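4. Teaching the two-arm lift (home rooms)

Do this after the arms have passed the zero check in section 3. I usually give it a whole evening, and I'd tell you to do the same — the first room always takes longest.

1. Park the Clornavel facing the spot where the bin will stand. Set the base lock and wait for the second beep.

2. Open the Skedetti panel on your laptop and drop the arm speed to 20 percent. Leave it there until step 7, even if you get bored (I do).

3. Put an empty, open-topped bin on the floor within reach of both arms. Light plastic is fine to start with.

4. Jog the left gripper to the rim first, then bring the right one in from the other side. Stop as soon as you get contact.
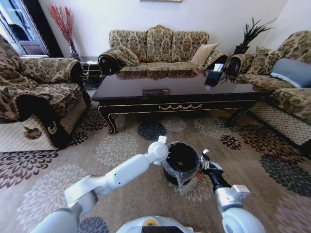
5. Close the right gripper to a force of 44 and save the pose. Then do the left. I save them as two separate poses so I can redo one side without losing the other.

6. Raise both arms together by 73 mm, hold, and lower again. If the bin tilts, go back to step 4 and even up the heights.

7. Run the lift ten times in a row before you touch the speed slider.

Note: Busy carpets confuse the floor finder. If it keeps hunting, switch to manual floor height and type the number in yourself. My unit came from the Burnton shop set to 740, and I had to change it on the very first Thursday I owned it!

Caution: Keep your hands out from between the grippers while the arms are live. The stop button goes in your other hand, not on the sofa.

If a gripper won't close fully, see the Ozoliņš finger pad kit in section 9.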